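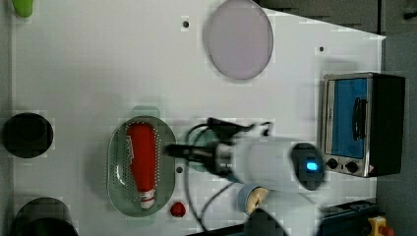

Unit 6: Small Kitchen Layout and Countertop Work
Course 413, Household Skills
Instructor: Sevim Gündoğdu

Reading for this unit: the Wernlow course packet, pages 52 to the end of the chapter. Bring the packet to the lab at Akulthorpe.

1. Zones on a single surface

Many rental kitchens have one usable counter. Everything happens on it, so we divide it by task: heat, prep, and serving.

The heat zone is wherever the toaster oven stands. In the picture it is on the right side of a white table. Put an oven where the door can open fully and you can reach the knobs without leaning over the food. Follow the clearances in the oven's manual and leave any warning label where it can be read.

The prep zone takes the colander, the cutting board and whatever is being washed or drained. The serving zone takes plates. A large round plate uses more counter than students expect, so bring it out last if space is short.

2. What belongs in a colander

A colander is for rinsing and draining. It also tends to become a catch-all. The pale green one in the picture has a red squeeze bottle lying in it, probably ketchup. For the exercise below, treat that as an item to be moved. Condiments go to the serving zone, upright, cap closed. Small round produce goes in a bowl or in the colander, as it rolls easily on a smooth top.

3. Plastic and heat

Keep plastic items away from the oven – the top and sides get hot as well as the door. Check the underside of a dish for a heat rating before using it in an oven. If there is no marking, assume it is not oven safe.

4. Lab exercise (pairs)

Draw the table from above and mark the three zones. Place the oven, plate, colander and bottle where you would want them for making open-faced toast for two. Then swap drawings with another pair and note one change you would make to theirs.

Sheets are due at the start of Unit 7. Students in the Fustton section hand theirs in at the front office by 4 p.m.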